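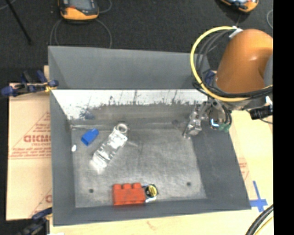 The Bridham seed plant holds its open day in May, when the growers it most wants to impress are all out planting. I went anyway, having finished my corn early and run out of excuses to avoid the highway.

This was the first open day since Stolow bought the place from the Tiwari family. You will remember the deal, if only for the letters. Every grower on the old list got one saying nothing would change, followed by a second one with the new price sheet. The sign at the gate now reads Stolow Bridham. The sign on the scale house still reads Tiwari Seed, and so do the scale tickets.

We were 316 by the count at the registration table, which had laid on 300 lunches. I mention it for the benefit of anyone who goes next year and is tempted to look at the sprayers first.

The tour started at the receiving pit and was led by Gavin Leckie, who ran the cleaning line for the Tiwaris and now runs it for Stolow with a different hat. He is a good guide. He talks at the speed of a man who has 3 groups behind him and does not care. The old gravity tables are still in place. There is a new color sorter upstream of them, and it blows off-color soybeans out of the stream with little puffs of air, very fast and very loud. Somebody asked what it cost. Leckie said it cost less than the sign.

From there we went through the treating room, where you look through a window, and into the bagging hall, where you can walk right up to the line if you keep behind the yellow paint. It was running wheat for fall delivery, or so the tags claimed. I asked whether the small lots would still be bagged here. The old outfit would do you a pallet and a half of some oat your grandfather liked, and grumble, and do it. Leckie said small lots were "under review." A woman from the head office, standing a little behind him, nodded at that for longer than it needed.

The trial plots are across the county road. Stolow has put in 1,051 of them, each with a white stake and a code that means nothing to you unless you have the booklet, and the booklets had run out. Vitalii Sirko, the plot agronomist, walked us down the soybean side reading the codes off his phone. In May a soybean trial is mostly stakes. He was cheerful about this. He dug up a few seedlings, passed them along the line, and explained planting depth to a crowd with several hundred years of planting between them. He did have one thing I hadn't heard, which was that the two-inch rows had come up more evenly than the one-inch rows in the heavy ground by the creek. I wrote it on my hand.

Questions were held back for the tent. The first was about whether Pastutari is going to buy Stolow, which is what everybody had come to ask. The head office woman said she couldn't comment on market talk. The second question was the same one, from a taller man. She said she couldn't comment on that either, but that growers should feel confident in the supply for next season. A fellow beside me leaned over and said that was word for word what the Tiwaris told us, two months before the letters.

On the numbers I have no quarrel with the plant itself. It is cleaner than it was, the trucks move through the scale faster, and the new lab will run you a germination test on your own saved wheat if you bring in a two-pound sample in a paper bag. No plastic, please. There is a form at the front desk, and it takes two weeks.

The free cap is green. It says Stolow on the front, and the stitching looks easy enough to pick out. Parking is in the hay field behind the office, and if it has rained, take the truck.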